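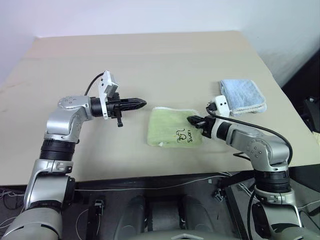
I went to the Vukine open day mostly for the safety talk, which tells you what sort of person I am. Everyone else seemed to be there for the biscuits. Our guide was Obaidul Thambiah, who writes the site rules, and he started us off at the towel table, where two silver arms work over a light green towel folded into a rough square, with a pale blue one towards the back. It's a lovely thing to stand near! But Obaidul wanted to talk about the rule sheet, and so (I'll admit it) did I.

The sheet runs to 11 rules and fits on one side of paper. Rule one is that you don't reach over the table while the arms have power, full stop, even if a towel is heading for the floor. Let it fall. Rule two is that whoever starts a run says "going live" out loud and waits for an answer. I asked what happens if you're in on your own, and the answer is that you don't start – there have to be two people in the room.

Then came cables, a subject I could happily have spent the whole afternoon on. Anything fixed to a wrist gets its cable checked by hand before the first run of the day, through the full bend of the elbow. Clyde Holloway, who was on my tour and used to fit conveyors, thought once a day was a bit light and said so. Obaidul said they'd argued it both ways in September and the shift leads had won. Clyde wasn't convinced. I'm with Clyde, I think.

The part I've pinched for our own workshop is the logbook. Every stop gets a line, even the silly ones, with initials and the time, and you aren't allowed to write "operator error". You have to put what the person was trying to do. They're past 700 lines now and he let us leaf through it. Some of the handwriting is shocking.

We ran over, so I missed the Morkamska stand completely and only caught the tail end of the questions. Someone asked if visitors could have a copy of the sheet. Yes, on request at the front desk – mine's already up by our kettle.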